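Tuesday, bedroom set, kneel-and-pick

Picking up from Elvira's note on the low grasps. Question for today: does splitting the task at the kneel help, or does one policy for the whole thing do just as well. Kneel policy (Zullent build) takes over when hips are below threshold, walking one (Tultora) has everything else. Object in red basket, basket on floor next to the white cabinet. Cable left on for all runs. 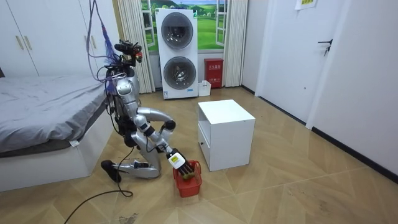

Whole-Body Manipulation Group, Deák Lab

Training set is 308 episodes, down from what we collected, I threw out everything where the teleop lag was bad. 278 with full kneel, the other 30 are squats and I'm not sure they belong. Elvira says keep them. Keeping them for now, flagged in the sheet.

Split version, 40 trials: 31 clean picks. Single policy, same 40 start poses: 22. Bigger gap than I expected. Most single-policy misses are the torso still settling while the arm already reaches, so hand comes in tilted and the thumb lands on the basket rim. Split waits for the torso. Slower though, adds a couple of seconds per pick and it looks hesitant.

Misses on the split side, 9 total:
5 fingers closed too early, above the object
3 handle got in the way
1 handoff never fired, robot just stayed down. Restarted, fine after. Log saved, havent read it.

Do NOT trust the force numbers from before lunch, wrist offset was wrong. Position data is ok.

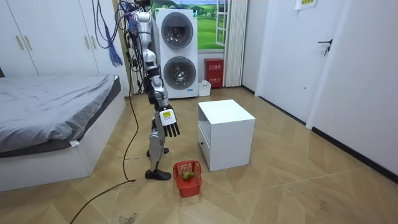
Stand-up is still the weak part. Policy wants to put the foot too close to the basket on the way up and twice it clipped it. Tried moving the switch point later, so Tultora gets a more upright pose to start from. Better by eye, only ran it a few times, no count worth writing down. Needs a proper set.

Also tried hand height at the switch. With the arm hanging straight the walking policy is calm, with the elbow bent it sways. Probaly because nearly all its training data has the arm down. Could add bent-elbow starts in sim, Ultgate can randomize that without new code I think. Ask Elvira.

Checkpoint used for everything above is 195. Newer one is worse on the kneel, don't know why, loss looks the same.

To do
- rerun stand-up w/ late switch, 40 trials, same start poses
- basket rotated so handle is crossways, see if those 3 go away
- retrain without the 30 squats, compare
- read the handoff log!!
- fix wrist offset in the startup script so it doesnt bite the next person

Sheet is in the shared folder, tab "kneel split". Elvira has the set from 3pm tomorrow so get the reruns in before that.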